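Jolletti Hand-Held Gripper Practice Card, 2-up

Laminated card, prints both sides. Rules for handling small soft goods with a pair of hand-held grippers, for crews collecting demos at home or on a bench. Text by Elikem Tetteh, checked by Benedicta Aidoo at Mominden. New print run in November.
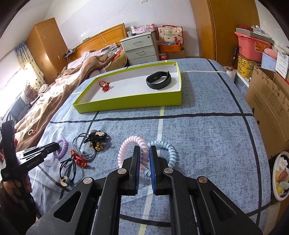 Side A is pad and grip rules. Wipe pads before each session, check pivots, no bare fingers between the jaws. One item per grasp. Coil hair ties go in upright where you can, one side of the loop between the pads like the pink one, and no squeezing it flat. Tangles count as one item untill separated. Put the tray down first, then the goods.

Side B, two-gripper work. Call out before crossing over the other tool. Cables kept clear of the pick area. Drop something? Leave it, stop, log it, start again. Beads and metal charms: grip the cord, not the bead.
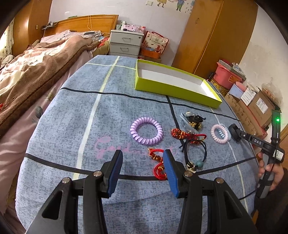

Sorting hair ties and cord bracelets, box open at the far side.

Specs
Pack of 6 cards, 2 hole punches each
Wipe clean, matte so no glare
Fits Cindix clip boards
Replacement cards sold in packs of 3

Orders in by Wednesday noon ship same week. Bulk or site wording changes, ask for Edem Atinga. Older Issahaku cards dont have the cable rule, please swap them out.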